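Interior Finishes 1 – Week 4 handout: Stone and stone-look surfaces
Last updated: May 1, 2021
Reading time: 4 minutes

Read this before the bench session. Bring your finish log and the sample sheet from week 3. The log should already have your entries for solid wood and painted board.

1. Where marble comes from

Marble is limestone that has been changed by heat and pressure underground. The calcite in the limestone regrows as tightly locked crystals. If the limestone was very pure, the marble is white. Clay, iron, graphite and other minerals in the original rock end up as color, either spread through the stone or collected along lines.

The lines are what we call veining. Some veins follow old layers in the limestone. Others are cracks that opened and were later filled by another mineral. A filled crack can be lighter or darker than the stone around it, so do not assume that a vein is always the dark part.

2. Words to use for pattern

Use these terms in the log so that we all mean the same thing.

Ground – the main color behind the pattern.
Vein – a line that can be followed across the surface.
Network – veins that fork and meet again, leaving closed shapes between them.
Cloud – a soft patch with no clear edge.
Run – the overall direction of the veining, if it has one. Many surfaces have none.

Write the ground first, then the veining, then the run. "Pale gray ground, dark network, no clear run" is a good entry. "Busy" and "classy" are not entries.

Pale marble-patterned tabletop with gray and charcoal veining, in both views.

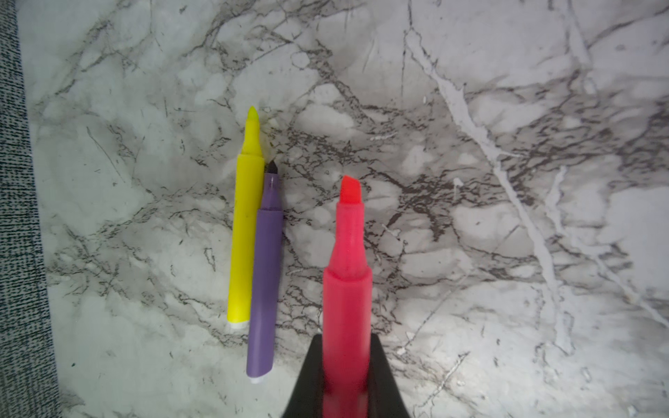
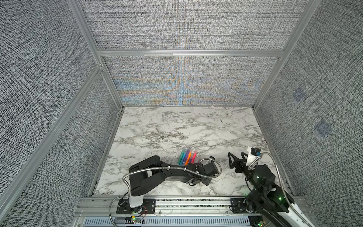 3. Real stone and printed pattern

Many marble patterns sold today are printed. The print may be on paper under a clear wear layer, on vinyl film, or on glazed tile. A good print is hard to tell from stone in a photograph, so judge material from a sample in your hand wherever possible.

Check the edge first. In solid stone, a vein that reaches the edge carries on down the side. In a laminate the edge is usually a separate strip, and the pattern stops or changes there. Wrapped film will carry the pattern over the edge, but it often stretches at the corners.

Next, look for a repeat. A printed pattern comes around again at a fixed distance. Pick one odd shape and look for its twin. On a small top you may not find one, because the top is shorter than the repeat. That does not prove the top is stone.

Then feel it. Stone takes heat from the hand quickly and stays cool for a while. Laminate on board warms up fast. Glazed tile feels close to stone, so this test will not separate those two.

4. Care and wear

Marble is calcite, and acid dissolves calcite. Lemon juice or vinegar leaves a dull spot on a polished surface. This is called etching. It is damage to the stone itself and cleaning will not remove it. A stain is different – it is color that has soaked in, and a poultice can sometimes draw it out.

Laminate does not etch, but it can scorch, and water that gets into a seam will swell the board under it. Once the board has swollen it has to be replaced.

5. Worked problem

The Orham reception desk needs a top and one side panel. The top is 2040 mm long and 597 mm deep. The slab on offer is 2000 mm long.

The top cannot be cut in one piece. You can add a 40 mm strip at one end, or join two pieces at a planned point. The strip is cheaper but the seam will show, and the veining will rarely line up. Draw both options at 1:10 and mark the seam in red. State which one you would give the client, with one sentence on why.

6. For next time

Finish five log entries, at least two of them printed surfaces. Read the Trerketti sample booklet, the section on honed and polished finishes. Room 366 is open for sample work in the afternoon.

Comments (3)

Does the side panel in the problem have to come from the same slab? The sheet doesn't say.

Same slab, yes. Allow for the saw cut too.

The repeat on my kitchen counter is longer than I thought, had to move the toaster to find it. Can I log it as one of the five?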